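3.2 Storage containers and the drying of onions after purchase

The second part of the study dealt with what happens to onions once they have reached the home. Most published work on storage losses stops at the warehouse door, and the figures usually given for households come from recall surveys, in which people tend to leave out small amounts thrown away with the peelings. We therefore asked 54 households in Stallthorpe to weigh their onions at the start of each week and to keep any discarded bulbs in a separate bag. The trial began in April and ran until each household had used up its allotted sacks. Of the 54, 38 returned complete records and only these are used below.

All households received bulbs of the same variety, Terkinon, from a single grower at Baysal. The bulbs had been cured in the usual way and graded to remove any with thick necks or split skins. Households were free to keep them wherever they normally would, provided that the place and the type of container were written on the record sheet. Answers fell into four groups: plastic bags, cardboard boxes, open-weave baskets and closed cupboards or drawers with no container at all (Figure 2). 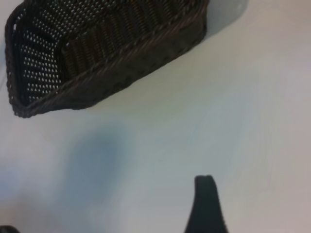 Figure 2. Container type: basket.

Loss of weight in store has two causes which are hard to separate in a home setting. The first is plain loss of water through the skin and neck, which goes on in any sound bulb and does little harm to eating quality. The second is rot, mostly neck rot and soft rot, which spreads faster where damp air is trapped between the bulbs. Containers differ mainly in how far they let this air escape. A basket whose end wall is an open lattice, with small holes in regular rows, allows some movement of air at the side as well as from the open top, while a tied plastic bag allows almost none.

Households using baskets recorded more weight loss from drying but threw fewer bulbs away. Those using plastic bags showed the opposite pattern – the bulbs stayed heavy, and more of them were discarded as soft or mouldy. Cardboard boxes fell between the two. The group with no container was too mixed to support any firm statement, as it took in both cool larders and cupboards next to ovens.

Room temperature was not controlled, and this is the main weakness of the trial. Gulik, the supplier of the kitchen scales, also advised that readings below 300 grams should be treated with caution, so the last weighing from each sack was left out.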